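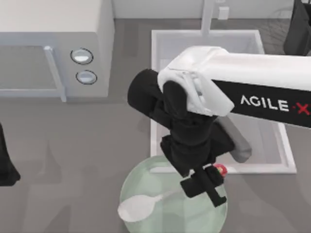

## Pulling dates out of leases with Cadar

I spent most of July testing Cadar, a contract reader sold by Enetport, on a set of commercial leases from a property office in Pridville. The office wanted one table: start date, end date, notice period, renewal terms. The set had 96 leases, all in PDF, many of them scans of older paper copies.

Setup took an afternoon. Cadar runs on a local machine, reads a folder, and writes a CSV file with one row per document. Each field comes with a page number and a score from 0 to 1,000. The manual suggests accepting anything over the default cutoff. I left the cutoff alone for the first run and checked every row by hand.

Start dates were fine. End dates were fine when the lease stated one. When the lease gave a term in years and left the end date to be worked out, Cadar left the cell blank, and I prefer a blank to a guess.

Notice periods were the weak spot. Three leases had the period changed by a later amendment filed in the same PDF. Cadar took the first figure it found and gave it a high score each time. The score seems to measure how clearly the text was read. It says little about whether a later page overrides it. 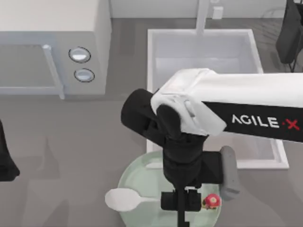
*AgileX arm over a green plate, simulated kitchen counter.*

### What I changed

I split every file at the signature page, so that a lease and its amendments became separate documents, and added a column for the parent lease. The Keogh script I already use for page splitting handled most of this. It missed 2 files where the signature page was rotated, and I cut those by hand.

On the second run all three amended periods appeared in their own rows. Someone still has to read both rows and decide which one applies. I sort by parent lease, then by signing date, and the last row usually wins.

Renewal terms I gave up on. The wording varies too much, and the output was a pasted paragraph in most cases. I kept the page numbers, dropped the text, and let the office look the clauses up.

Next is the same folder with the cutoff raised, to see how many good rows drop out.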